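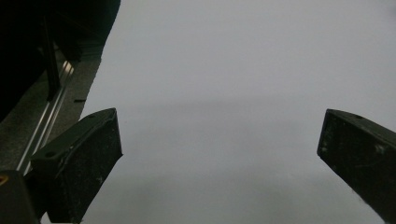
In praise of plain pale gray

Journal > Workroom > Color
Search this blog
Type and hit enter
March – posted by admin

I have gone completely overboard on pale gray and I don't care who knows it. For years my answer to any question about the workroom was "white, obviously," and then I spent a winter squinting at white thread, white paper and white buttons on white, and by the end of it I was ready to try anything. So: gray! Very light, smooth, no pattern, no fleck, no fake marble swirls.

The color took me far longer than it should have. I carried the Dultus sample cards around the room for 7 weeks (I had them taped to the door, the window frame, the side of the fridge) and kept coming back to the one at the light end with a little blue in it. There is a warmer one beside it that I really wanted to love. It was beautiful at noon and looked like oatmeal by supper, so back in the envelope it went.

What got me hooked is how much it moves. In the morning it leans blue, sometimes nearly lavender, and by late afternoon it has gone a bit muddy, in a nice way, like the sky before snow. I keep stopping on my way past with a cup of tea just to see what it's doing. My old white looked the same from breakfast to bedtime, except when it glared at me.

And then there's the jigsaw situation. I'm working through a 3,000 piece harbor scene from the Akach range, and if you've ever tried to sort sky pieces against a wood grain you will understand my joy. Everything shows up. Dark pieces have a good sharp edge to them, the pale ones still stand out a little, and I can find the knobby corner bits without getting down to eye level and breathing on them. 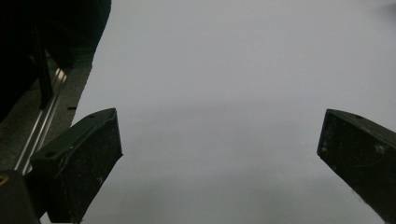

Dust shows too, I'll give you that, but mostly the dark kind, and a damp cloth takes care of it. I've stopped using spray. Plain water, an old T-shirt, long strokes all one way and then once more with a dry bit. If you go in circles you get swirls that only appear when the sun comes in low, and then you will see them all through dinner.

A few people asked about lighting after my last post. I have 2 lamps going at night, one on each side, and I moved them farther apart last month. So much better! With both on the same side I got a big shadow exactly where my hands wanted to be.

Next up is the shelf wall, all 54 inches of it. I'm torn between carrying the same gray across and trying the darker green-black from the Arai card, which I've been eyeing since the fall. My fear is that it'll show every scuff. My other fear is that I'll love it and then want to do the hallway.

Oh, and the trip to Sumivholm for curtain fabric is happening, finally. I'm bringing the gray card with me this time – last time I went from memory and came home with something purple.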